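List: sim-cameras
Date: 17/04/2023
Subject: Re: wrist camera settings, Beddoe vs Tullitov controller

Ilídio Moreira wrote:
> Before I merge anything I would like to see what the camera sees
> with each controller driving the arm. Frames, please, and no
> adjectives. Last time we got "buttery" and I still can't plot it.
> Also, did anyone change the lens model back after December?

Fair. Two renders from the Mollthorpe room, with the rack on the left as ever:

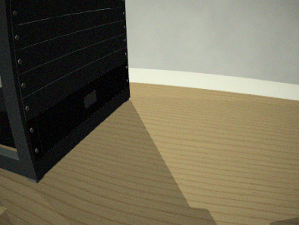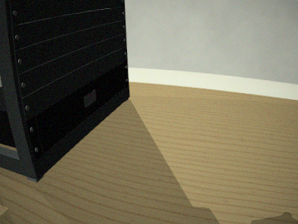 1. Lens model

Yes, I changed it back. No, I didn't write it down, and I'm told there is a wiki. The bend in the baseboard is the distortion we asked for, so please don't open another ticket about the wall. If you want straight trim, set the distortion terms to zero and enjoy a camera that exists in no shop.

2. Controllers

I ran the same reach 100 times with each one, same start pose, same seed, camera on the wrist. Beddoe settled inside tolerance at step 2055. Tullitov needed until step 2860, with the cutoff at 3000, so it passed in the way I passed chemistry. Those are the medians. The full logs are in the shared folder under my name, next to the ones with no name.

On the other hand, Beddoe gets there early by arriving like a dropped toolbox. The wrist rings for a while after the arm stops, and the camera rings with it. Tullitov creeps in and stays put. If all you want is the gripper near the part, take Beddoe. If you want to fit anything to the pictures, I'd take Tullitov and a sandwich.

I did try Beddoe with the gain turned down. It lost most of its lead and kept half its wobble, a deal I can get at home.

3. Feature tracking

The round fasteners down the near edge of the rack are the best thing in that room to track. There are seven of them in both renders and they stand out well enough from the black. The tiny ones on the far edge I would leave alone at this resolution. The floor grain is worse: the tracker finds a hundred lovely corners in it and then swaps them around among themselves.

Shadow edges should be masked. Whoever is using the Lultport fork, your mask is off by default, and the tracker will happily lock on to the border of a shadow and report it as furniture.

4. What I'd like from the list

Could someone with the older arm model repeat the Beddoe runs? I suspect the joint damping in mine, having typed it in myself. And Ilídio, if you still want the gripper comparison in the same merge, say so before I clean up the branch. The two-finger one is ready. The three-finger one closes on two and thinks about the third.

Still no adjectives, apart from "lovely", which I stand by.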